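Baltasar Cisternas has sold artificial fruit for 20 years, first from a market stall and now through Winport, the display supplier he runs with two staff. Most of his customers are furniture showrooms, estate agents and small theatres.

"People think it's all bowls of lemons," he says. "We do sell lemons. But what moves is red fruit. It can be seen from across a room, and it doesn't look odd next to a grey sofa."

He started with 30 pieces bought from a shop that was closing. The current list runs to 395, and he still checks each new one himself before it goes in. He puts it down on plain brown, with a few others near it, and leaves it there while he gets on with the post.
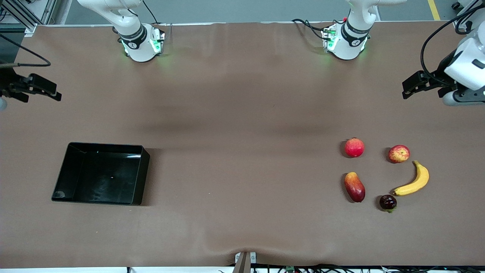
"If I look up and it bothers me, I send it back," he says. "Usually it's the shine. Real fruit has a dull side. A lot of the cheap ones are the same all the way round."

He has views on trays too. He likes them black, rectangular and low, so that the fruit shows over the side, and he tells customers to fill them last – after the cushions, after the lamps. Round fruit should sit loosely. "Once you line it up it looks like a shop."

Dust is the usual complaint. Cisternas recommends a soft brush and a damp cloth, and no polish. Stems come loose on older stock and he glues them back for nothing if the customer pays the postage.

The next list is due in May. He is adding figs, which he has put off for years. "I never found one I liked," he says. "I've got one now. The pears are staying as they are."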